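From: Selina Gisler
To: household list
Date: 19 Sep 2022
Subject: Re: Laundry left in the lounge

Buppha Rattanakul wrote:
> Has anyone seen a red top with white on it? I had it in July.
> Also, which basket are we meant to use now?

Buppha, there is something red in the pink basket with the small holes, next to the gray sofa. I haven't unfolded it, so check the tag before you take it.
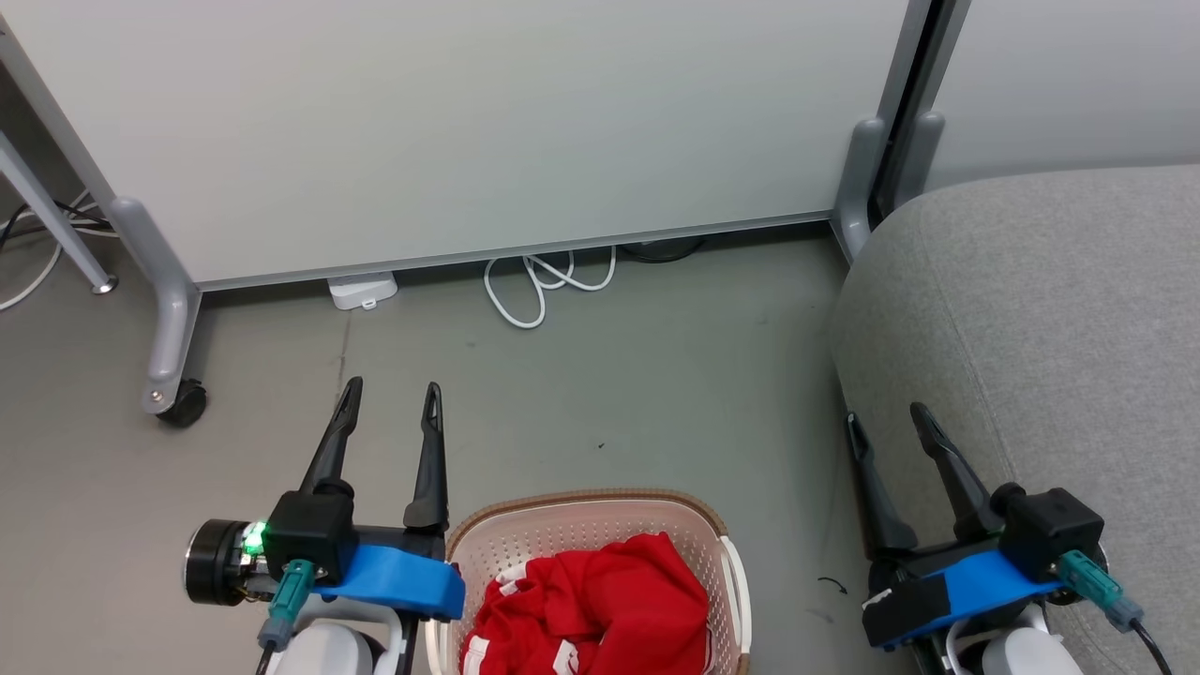
As for baskets, use that one for anything left in the lounge. Thanakorn empties it when it gets full. The other 2 stay by the washer and are for clean clothes only.

Please look on the sofa too before you write to the list. Things get hung over it and stay there.
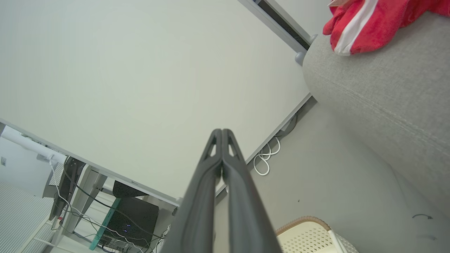

Red cloth over the sofa, white cable on the floor by the baseboard

If the cable is yours, please coil it properly and put it in the drawer. Ursina wants the floor clear for mopping.

Anything red gets washed separately, cold, 800 spin.

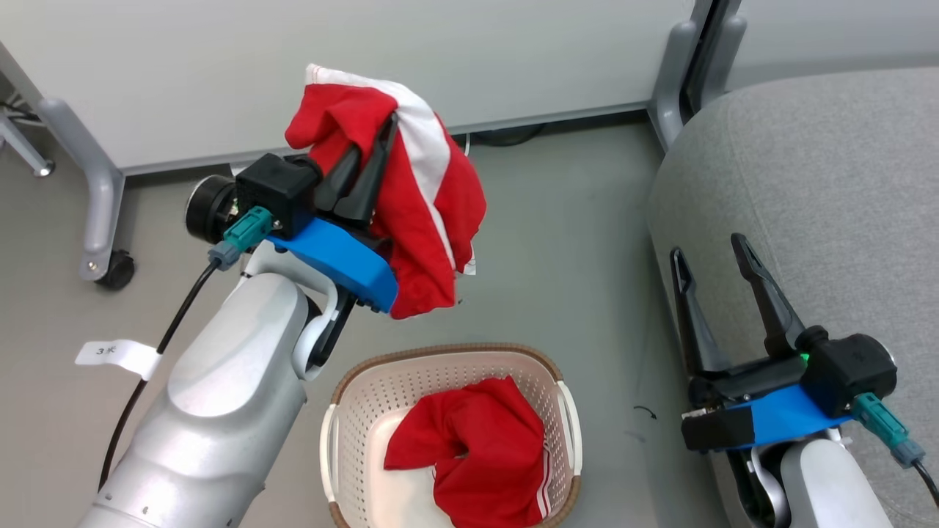 Red and white garment over the basket

Uthai has the key to the drying room this week.

Selina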